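Looking After Old Papers at the Kitchen Table

Anyone who lets it be known that they are interested in the history of their parish will sooner or later be handed a carrier bag. Mine came from Marianna Pietrzak, who had cleared her late uncle's house and found the minute books of a brickworks social club under the sink, next to the drain cleaner. What follows is what I have learned since, mostly by doing it wrong first.

Smell it before you open it. If the bag smells of mushrooms, it stays out of the house. Put the papers in a cardboard box in a dry shed or porch, lid off, and leave them alone until the smell fades. Do not put them in the airing cupboard. I know it is tempting.

Brush before you turn pages. A soft, wide paintbrush that has never met paint will shift most of the dust. Work from the spine outwards, and do it near an open window unless you are fond of sneezing on other people's ancestors.

Rusty paperclips should be eased, never pulled. Slide a strip of stiff plastic under the clip on both sides of the sheet (the lid of a margarine tub, cut up, is perfect) and lift the short loop away with a fingernail. Staples want more patience and better eyesight than I possess, so I save them for visitors.

Rolled maps can be persuaded. Lay them face up between two clean sheets of blotting paper with books on the corners, and add a little more weight each evening. My tithe map copy took 15 days, during which we ate on our laps.

Pencil only. I once numbered a bundle of rent receipts in biro, and receipt 36 still looks at me reproachfully.

Sticky tape is a crime. So is the laminator.

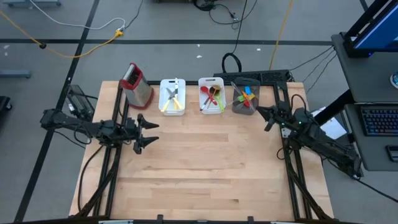 Photographing old documents needs daylight from one side, a steady hand and something plain underneath. I used to favour a dark cloth, until Celeste Troncoso pointed out that half my deeds appeared to be covered in cat. A pale maple butcher-block top like this one is kinder to brown ink, though I would still lay a sheet of white card over it, as wood grain has a way of turning up in photographs looking like a watermark. Take the whole page first and then the difficult bits, and photograph the back even if it is blank - the one time I didn't bother, the back had the name of the field on it.

Name the files the same evening. "Scan 3121" means nothing by Thursday. I put the place, then the year, then whatever the thing is, and I have stopped trying to be clever with abbreviations.

When it is all done, put the papers in acid-free folders, flat, in a box, in a room you would be willing to sleep in. That rules out the loft, and in our house it rules out the spare room in February as well. Write the contents on the outside of the box in pencil, and tuck a second list inside for when the first one rubs off.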